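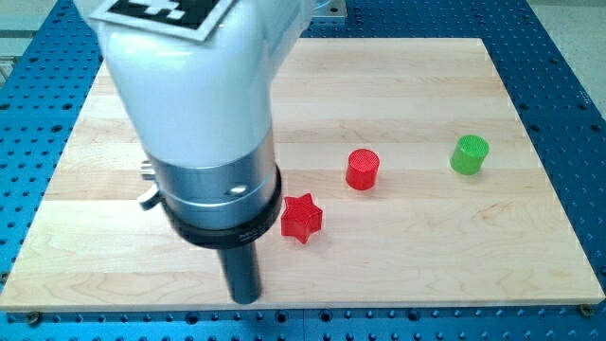
Figure 3. White robot arm above a light-colored wooden board on a blue perforated table.

Home | Current Issue | Past Issues | For Authors | Contact
Filed under: Food Service and Small Business
Print this article | E-mail this article

4. Prepared-food counters inside convenience stores

4.1 Setting and approach

We turn now to the part of the study that took up most of our days, and a good many of our evenings as well - the small kitchens that operate inside stores people mainly visit for milk, gas and lottery tickets. Lakside is a town where the nearest sit-down restaurant may be a fair drive away, depending on which end of it you live in, and over the years its corner stores have come to feed a large share of the people who work odd shifts. Brurndale, the second site, is larger and has a proper main street, yet the same kind of counter has taken hold there too, usually at the back of the store between the coolers and the restrooms.

Between the two towns we found five stores with a kitchen that cooked food to order, and all of them were kind enough to let us sit in. We collected 216 short interviews with customers while they waited for their food, and we kept a written record of 606 orders, noting the time, the items and whether the customer also bought something from the shelves. The interviews were friendly and rather loose. We started each one with the same question, which was simply what had brought the person in, and after that we let people talk. Many of them wanted to talk about soup.

4.2 What customers came for

Going in, we had expected that most orders would come from people who had stopped for something else and been tempted by the smell of onions on the grill. There was certainly some of that, especially in the late afternoon. But a larger group than we expected, some 97 of the people we spoke with, told us they had made the trip for the food and picked up their groceries as an afterthought. A few had driven past two or three other stores on the way. One man explained to us, with great patience, that the meatloaf sandwich at the Urrego store was worth the extra gas, and that he brought one home for his wife whenever she worked late.

Price came up often, though it was seldom the first thing mentioned. People spoke more about being recognized, and about having a cook who remembered that they did not care for peppers. At the Bevetti counter in Brurndale, the regulars had worked out a custom of calling through the kitchen door when they arrived, and the cook would start their usual before they had reached the register. We found this charming, and it also made our record keeping quite difficult, as many of these orders were never written down by the store at all. We did our best to catch them by ear.

4.3 How the kitchens fit into the stores

The arrangements between cooks and store owners varied a great deal. In two of the stores the cook was an employee like any other and helped with the shelves when the grill was quiet. In the remaining three the cook ran a separate business and paid the owner a monthly rent, sometimes with a share of sales added in the warmer months. Cooks who rented told us that they liked choosing their own menus, and that they worried about their leases. The owners, for their part, were mostly pleased with the extra foot traffic, and a little less pleased about the grease trap.

Storage was the complaint we heard everywhere. A store is laid out for things that come in boxes and stay on shelves, and fresh greens do neither of these for long. Several cooks were shopping every morning before six, and in July, when the tomatoes and sweet corn came in, one of them was making a second trip after lunch. This had a happy effect on the menus, which changed more often than those of the chain restaurants nearby, but it made for very long days.

We should add a word of caution about the order record. Our visits leaned toward lunch and early supper, and the breakfast trade at the Lakside stores, which we are told is lively, is thinly covered. Customers who were in a hurry are also less well represented in the interviews than those who had time to lean on the counter and chat. We return to both of these points in Section 6, where the order totals are broken down by time of day.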